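3.2 When visitors come

I asked 124 people at the Turside gardens why they had picked that week, and most said "for the leaves". Fair enough! But when Chutima Jaidee and I went back in April, the maples were a lovely soft green and we had the paths almost to ourselves. Only 70 people filled in our form (over two days, mind you). I'd say the quiet season is undersold, and the guesthouse owners I chatted to agreed.
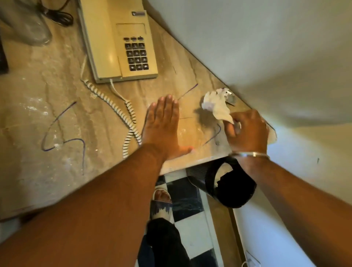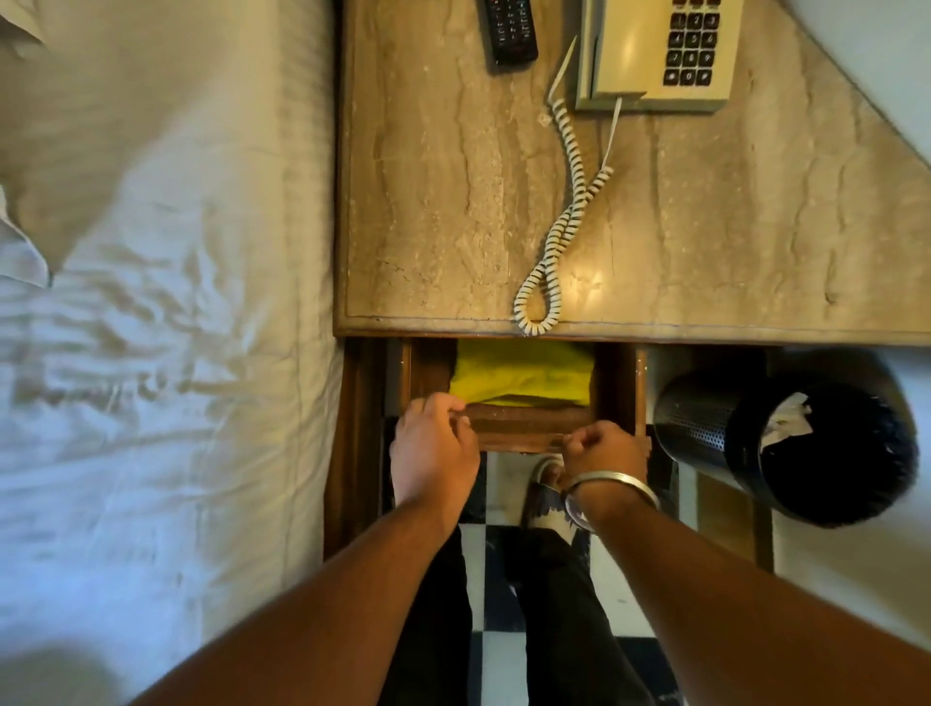 Figure 2. Guesthouse interior, with a landline telephone in both views.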